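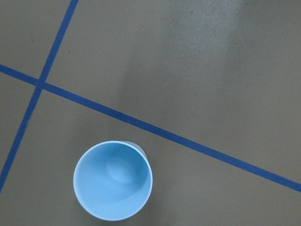 Why do maps have squares on them when the real ground doesn't, a reader wants to know, and couldn't you just point?

Good question! And yes, you can point, as long as the other person is standing next to you and looking where your finger goes. Try pointing on the phone, though. Or try pointing in a letter. I once spent a whole afternoon telling my cousin over the phone where I'd hidden a treasure in her own backyard ("left a bit, no, the OTHER left") and she still dug up a tulip.

What we needed was a grid. A grid is a bunch of lines going one way and a bunch of lines going the other way, so that they cross and make boxes. Graph paper is a grid. So is a checkerboard, and so are most bathroom tiles if you stare at them long enough, which I do.

You can make one as big as a table with a sheet of brown paper and a roll of blue tape. Then you put something on it, like a cup, and see if you can tell somebody where it is without using your finger. 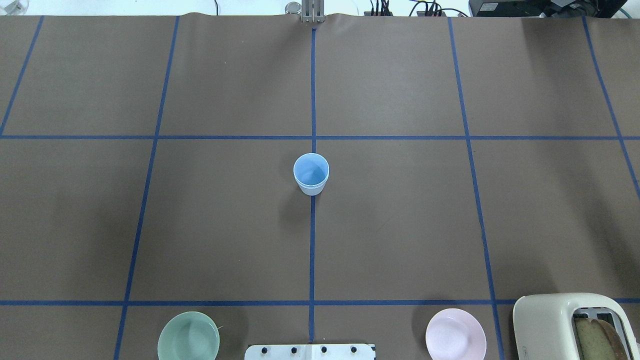

A light blue cup on a grid of blue tape. Which box would you say it's in?

Tricky, right? It's standing on a line. Hold that thought, we'll come back to it.

Giving every box a name

Boxes are no use if they don't have names, so we give them names in the laziest way possible. Letters go across the bottom: A, B, C, D. Numbers go up the side: 1, 2, 3, 4. Now every box has its own letter and its own number, and no other box has the same pair. Go across to C, go up to 2, and you've landed in box C2.

Always say the across part first. My way of remembering is that you walk down the hall before you climb the stairs. If you mix them up when you have letters and numbers, people can still work out what you meant, because 2C and C2 have to be the same box. But later on in school you'll use numbers for both, and then swapping them sends you somewhere totally different.

The street map of Trorden, where I grew up, works like this. At the back there's a long list of streets, and next to each one there's a little code. Skoryk Street is D4. You find D, you slide up to 4, and then you only have to search one small square for the name instead of the whole town. (I still had trouble. The print is tiny.)

Big boxes and little boxes

How big should the boxes be? It depends how fussy you need to be. If the boxes are huge, then "it's in B2" doesn't help much, because B2 could be half the table.

So let's do some numbers. Say your paper is square and you put down enough tape to make 4 boxes, 2 across and 2 up.

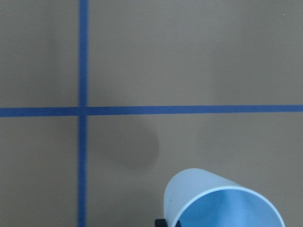

Your friend can find anything pretty fast, but she might have to feel around inside the box a bit. Now say you get carried away and make 20 little boxes across and 20 up. That's 400 boxes! You could hide a single raisin and she'd find it right away. You'd also use up all the tape in the house, and somebody would have words with you. I'd go for something in between.

Back to the cup on the line

OK, so what do you do when the thing isn't in a box, because it's sitting on a line? There are a few ways to handle it. In Galtomon, a board game I play way too much, the rule is that a piece on a line belongs to the box on its right. Somebody just decided that, and everyone who plays agrees to it. You can make up your own rule, but tell everyone before you start.

The other way is to forget about the boxes and name the lines. Call each line going up by a number, call each line going across by a number, and then look for the spots where they cross. Every crossing gets two numbers, and those two numbers are called its coordinates (say it co-OR-din-its). A box is a whole area, but a crossing is one exact spot. 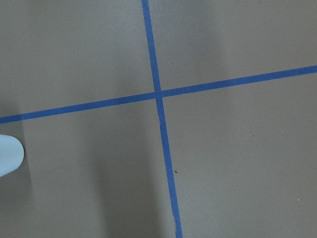

Two strips of tape crossing. The spot where they overlap is the one the coordinates tell you about.

Your tape doesn't have to be perfect, by the way. Mine always comes out a bit wonky and torn at the edges, and the crossings still work fine.

Your turn

Get a big sheet of paper, some tape, and a few things from the kitchen. A cup, a bowl and a plate are good, plastic if you can. Ask a grown-up which table you may use.

Make your grid and label it. One of you sets everything out while the other one looks away, then writes the codes on a slip of paper: cup C2, bowl A1, plate D3. Take everything off again. The other player gets the slip and has 70 seconds to put it all back in the right places. Then swap.

When that gets too easy, try the game from opposite sides of the table. It's way harder than it sounds, and you'll find out why it matters to write the labels on the paper!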